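4. Baking cupcakes with the Kurek countertop oven

Read Sections 1 through 3 before using the oven for cupcakes. The settings in this section apply to the 12-cup Stimero pan supplied with the oven. Other pans may require a different baking time.

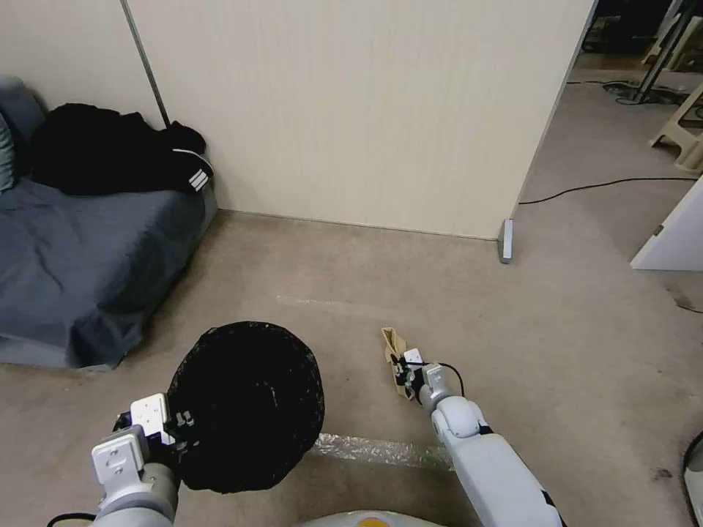 4.1 PREPARING THE OVEN AND PAN

1. Place the wire rack in the lower position.
2. Close the door and turn the dial to BAKE.
3. Set the temperature to 350°F and press START. The indicator light goes out when the oven has reached the set temperature.
4. Place one paper liner in each cup of the pan.
5. Fill each liner two-thirds full. Wipe any spilled batter from the top of the pan.

CAUTION: The door glass and outer housing become hot during use. Wear oven mitts when loading or removing the pan.

4.2 Baking

1. Set the pan in the center of the rack. The pan must not touch the rear wall.
2. Set the timer to 18 minutes.
3. Keep the door closed until the timer sounds.
4. Insert a toothpick into a cupcake near the middle of the pan. If batter clings to it, bake for 2 more minutes and test again. 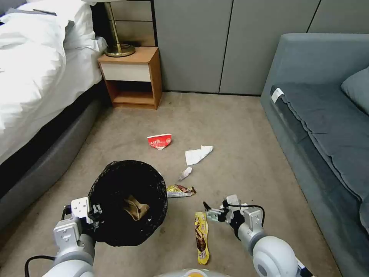
5. Remove the pan and allow the cupcakes to stand in it for five minutes, then transfer them to a cooling rack. Frosting applied to a warm cupcake will melt and slide.

Note: Cupcakes with fruit or other moist fillings brown more slowly. Lower the temperature to 325°F and extend the baking time as needed.

4.3 High-altitude adjustment

The default program is intended for kitchens below 2,000 feet. Above that elevation, hold down the TEMP button until ALT appears on the display, then press START to confirm. The setting remains in memory until the oven is unplugged.
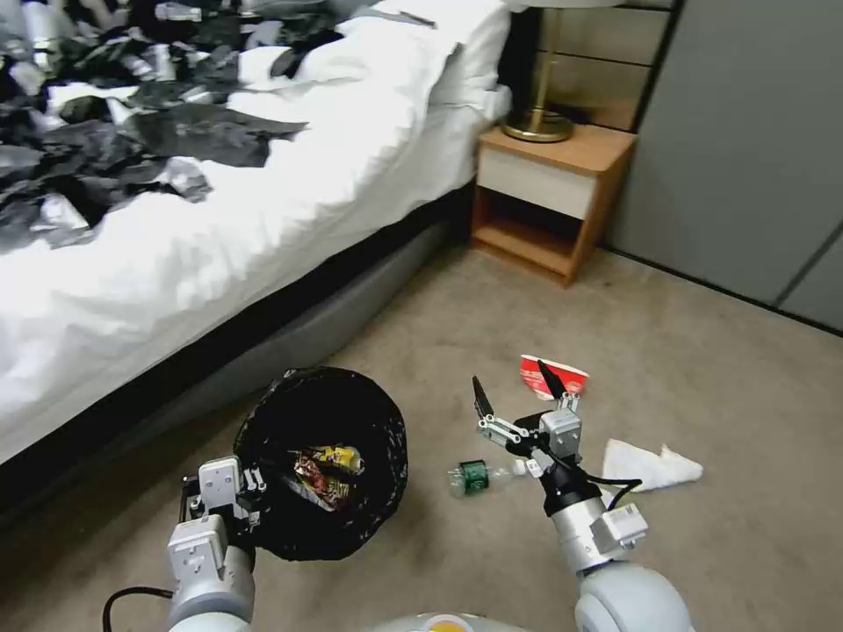

Can two pans be baked at the same time?
Bake one pan at a time. A second pan blocks the flow of air and leaves the lower cupcakes pale on top.

Recipes for this section were tested by Vasanthi Dissanayake.
Revised 2020-10-06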